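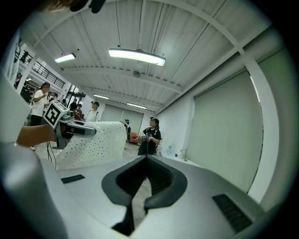 Events > Open Days > Call for Participants

Reading time: 2 min

Ovmont is looking for people to take part in the next open day at our Jallbridge workshop, and we would love to hear from you! If you have ever wondered how a robot learns to pick up a sock, fold a towel or put a cup back on a shelf, come and find out with your own two hands.

You don't need any background in robotics. You do need to be 18 or older and comfortable standing for stretches of 20 minutes or so. Left-handed people are very welcome (we never get enough of them).

What you'll be doing

After a short welcome and a safety talk, you'll join a small group at one of the 5 stations. Each person gets a turn with a hand-held gripper and does simple household tasks with it – picking things up, passing them over, setting them down somewhere else. It feels clumsy at first, and then you catch yourself getting weirdly good at it. At some stations you'll also wear a headset. If you wear glasses, tell us on the form and we'll try a few fits with you before your turn.

In between, the team from Urkora will be running their two-arm demonstration on the ground floor. They love questions, including the ones you think are too basic to ask. The Ueda station is back too, with soft objects this time: cushions, blankets, bags, all the stuff that changes shape when you grab it.

We have 103 places. The last open day, in November, filled up fast and we had to turn people away, so we've added an evening session. Morning, afternoon and evening are all the same program. Pick one.

Good to know

Wear flat, closed shoes and sleeves you can push up. Tie back long hair. Bags and coats go in the lockers by the entrance. Water, coffee and sandwiches are on us, and there is a vegetarian option at every session. The stations are all on one level with step-free access from the parking lot.

The work at the stations is recorded and used to train our robots. You'll get the consent form by email ahead of time so you can read it at home, and you can come along just to watch if you'd prefer not to be recorded.

How to sign up

Fill in the participant form on our events page by May 2, 2022. Tell us which session you want and whether you'd like to try the headset. Groups of friends can sign up together, just put everyone's names on one form. Questions? Call the workshop desk and ask for extension 3576.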